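April 29, 2018
Notebook 3, Brevstead bench

Humidity run on the Olaniyan paper stock, continued

Picked up the sorption series where Güven left it. Chamber held at 75 percent RH over saturated sodium chloride. Strips were cut along the machine direction, dried in the oven, then weighed on the Hustel balance straight out of the desiccator. Last run hit 336 hours at close and the masses had stopped drifting in the third decimal, so I am calling that equilibrium.

Moisture content is worked on dry basis: wet mass minus dry mass, over dry mass. Güven's sheet from August used wet basis in one column and dry in the next, without a heading on either. Recomputed the lot by hand and wrote the basis at the top of each column. Please keep it that way.
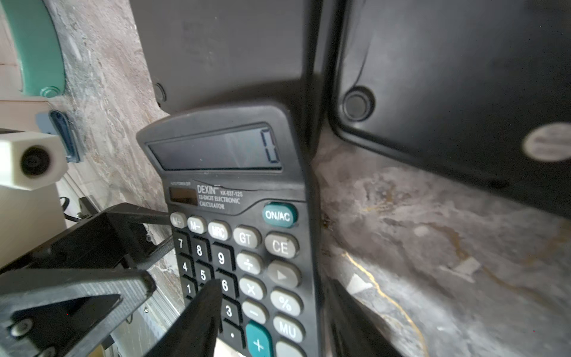
Desk calculator, display at 0.

Rounding: carry all digits through, round the final percentage only. Two of the old entries were rounded at the subtraction step, and on strips this light that shifts the result more than the balance error does.

Balance drift was checked with the class 2 weight before and after each batch. The after reading came in slightly high on the second batch. Zero had moved – re-zeroed, repeated the batch, kept the repeat. The first set is struck through but legible.
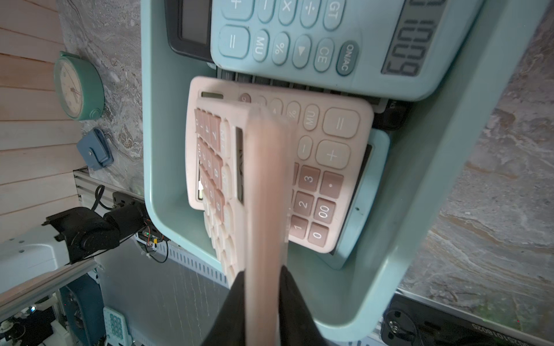

Salt solution

Topped up the slurry. There must be undissolved salt visible at all times or the RH figure means nothing. A crust had crept up the dish wall and over the lip. Scraped it back and wiped the rim with a damp tissue. Petroleum jelly on the lip is supposed to stop the creep; will try it on the next dish.

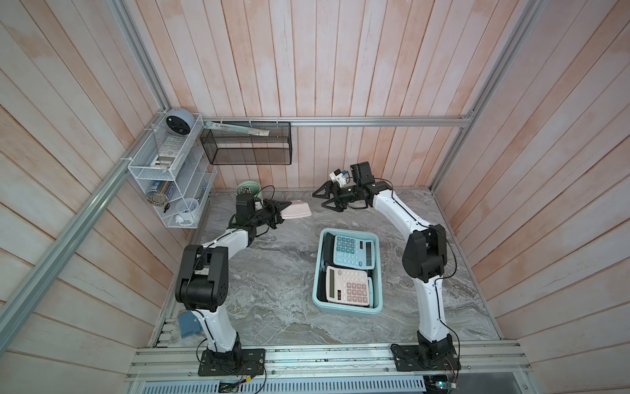

Pritdale stock

Danjuma wants the coated Pritdale sheet run alongside for comparison. Problem is the coating: the oven step may be driving off something other than water, in which case the dry mass is low and the moisture content reads high. Suggest drying one set over desiccant at room temperature and one in the oven, and comparing before we commit the rest of the roll.

Cut edges are also a question. The coated face should be slow, the edges fast, so strip width matters. Keep the width fixed for now
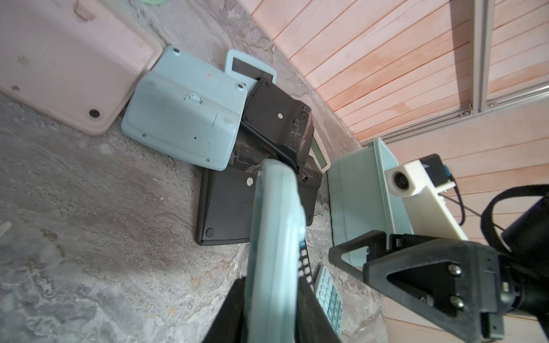
and log it with each strip number, even when it looks redundant. Danjuma has asked for wax-sealed edges on one set as well. Fine, but the wax has to be weighed separately and subtracted, and the sealed strips should not go in the oven at all.

Open items:
Door gasket on the chamber is stiff at the lower hinge corner. Order a new one.
Ask Güven whether the August strips were conditioned before drying.
Start the desorption leg once the Pritdale dry masses are agreed.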